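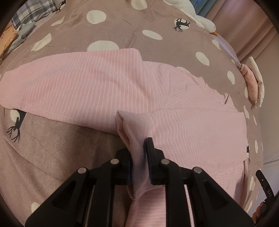 Slide 1: pink striped garment on a mauve-brown blanket

Morning, everyone. Title on the programme says "Does open shelving earn its keep?" and my short answer is not much, not in a kitchen where people cook. Longer answer follows. Shout if the mic drops.

Slide 2. Where I'm coming from

I fit and refit kitchens, mostly small ones. The Hirker Street flat is the one I keep coming back to, so bear with me. Galley kitchen, one window, wall cupboards ripped out in March and replaced with 4 long shelves. Looked lovely in the brochure shots.

(Pause. Ask who has open shelves at home. Ask who dusts them.)

Slide 3. The sums

The shelves cost 551 pounds fitted. Plain wall units from the same joiner, MacDonald, were quoted at 100 pounds more. So there is a saving, fine. Then the owners bought matching jars, a rail, hooks and a second lot of bowls because the first lot looked scruffy on show. I have yet to see a costing that includes the jars.

Slide 4. Grease

Anything near a hob gets a film on it. The Nustorberg showroom told me a decent extractor sorts this out. Perhaps. Their display hob isn't connected to anything, so I'd like to know how they checked. Run a finger along the top shelf in a kitchen that does a fry-up at the weekend and make up your own mind.

Slide 5. "It makes the room feel bigger"

I hear this one most. Does it? An empty shelf does. A shelf with cereal boxes on it feels like a shop. Brirnuleck's sample room had nothing on display but a jug and two plates.

Slide 6. Where I'd allow it

One short run, away from the hob, for mugs you use daily. Keep it under the height of your shoulder. Ask for the brackets to go into studs.

Skip slide 7 if we're past 20 minutes. Go to questions, then worktops after the break.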